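Job openings: Line Attendants, Panel and Soft Goods
Vundeleo, Eltdale site
Posted 16 October 2025

Vundeleo is hiring two line attendants for its Eltdale building. Robot arms now do part of the handling that used to be done by hand, and the work on the floor has changed with them. Attendants lift less than they did. They spend more of the shift watching, clearing stops and setting up the next job.

What you would do
Set out panels and fabric goods before a run
Check the gripper and its fittings at the start of each shift
Stop the arm when a part shifts, and restart it once the area is clear
Write up each stop in the Plulteck log
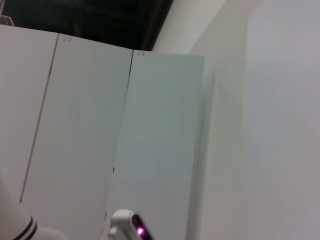
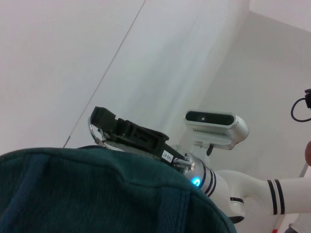

Robot arms at work in Eltdale: white panels in the first picture, teal fabric in the second.

What has changed
The building employs 207 people. Staff from the old hand line were offered attendant training first, and these openings are what remains. Attendants do not write programs — that stays with the Rojanasak team — but they are expected to say when a program is causing trouble on the floor.

What we ask
No robot experience is needed. You should be comfortable on your feet and able to write a clear note. Training takes 60 hours, all paid, and starts in February.

Pay is $2,746 a month during training and is reviewed when you finish. Day and evening shifts are available.

To apply, leave a completed form at the Eltdale front desk or send it through the Vundeleo jobs page. Please say which shift you prefer.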